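Mendholm gets its say on the flagpole question

FOR IMMEDIATE RELEASE

I've been writing these releases for the Mendholm Residents' Forum for a while now, and I don't think I've ever had so many messages about one vote. So let me start with the news: the town council has agreed to hold an open hearing in March before it decides whether to sell the old town hall on Kimine Street. We asked for that back in the fall, we asked again in January, and now we've got it!

If you missed the start of all this, the council wants to move its meetings out to the Miltton business park and put the Kimine Street building on the market. The plan was going to a vote with a public comment period of 15 minutes – for the whole town, mind you. I timed myself reading our letter out loud and it took up 5 of them.
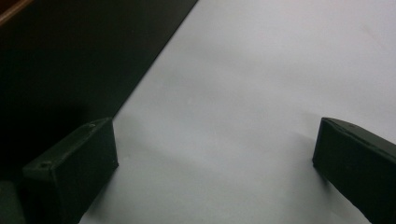

Two dark gripper fingers over a pale, flat surface.

The new hearing starts at 7 p.m. in the main chamber, which seats 100. Anyone who lives or works in Mendholm can sign up to speak, and the clerk's office will take names at the front desk until the session opens. You can also send in written comments, and those go into the packet the council members get before they vote.

Now, I want to be fair here. The council says the old building costs too much to heat and the roof needs work, and I've sat under that roof in a rainstorm, so I'm not going to argue. What we want is to see the repair estimates next to the lease for Miltton. So far we've only been shown the lease (and only the first few pages of it). People without a car would also like to know how they're supposed to get out there for an evening meeting when the Ding shuttle stops running at 6 p.m.
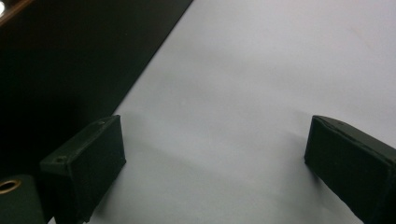
Black gripper fingers, open, with white surface between them.

The Forum hasn't taken a side on the sale itself. Our members are split, and some of them are pretty loud about it! We're asking for three things before the vote: the full estimates, the full lease and a later shuttle on meeting nights.

We'll have printed copies of the council's proposal at the library from the first week of March. Press questions can go to the Forum's office on Kimine Street, open weekday mornings.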